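Visita a Lambrechts: la pinza manual Garkitley

Sáb. 17 de junio. Fuimos a la jornada de puertas abiertas de Lambrechts, en Grirnby, para ver el kit Garkitley antes de decidir si lo pedimos para el taller. Nos atendió Nazanin Nikzad, del área de producto. El kit lleva una pinza de mano con cámara, dos juegos de almohadillas y el programa de registro. Cuesta casi 400 euros sin impuestos y tarda 11 días en llegar.

La prueba consistía en coger objetos de uso diario, levantarlos y dejarlos de nuevo en la mesa. El cepillo de dientes eléctrico se sujeta por el mango, justo debajo del ensanchamiento, con una almohadilla a cada lado.

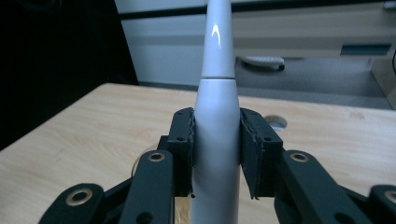
Mecánica y desgaste

Los brazos son negros y mates, con casquillos de color latón en los puntos de giro. El accionamiento es suave y no cansa la mano. Lo que menos nos convenció fue el recubrimiento de las almohadillas, de espuma o goma: en la unidad de demostración tenía el borde superior rasgado y levantado en los dos dedos.

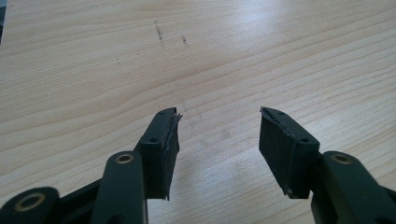 Según Nikzad, el recambio se vende por separado y se monta en 3 minutos. Janelle Macapagal preguntó por la garantía, que cubre el mecanismo y deja fuera las almohadillas. Tampoco hay todavía manual en español; lo esperan para octubre.

Hemos pedido presupuesto de una unidad con recambios. Falta compararlo con el de Lillholm, que alquila por meses.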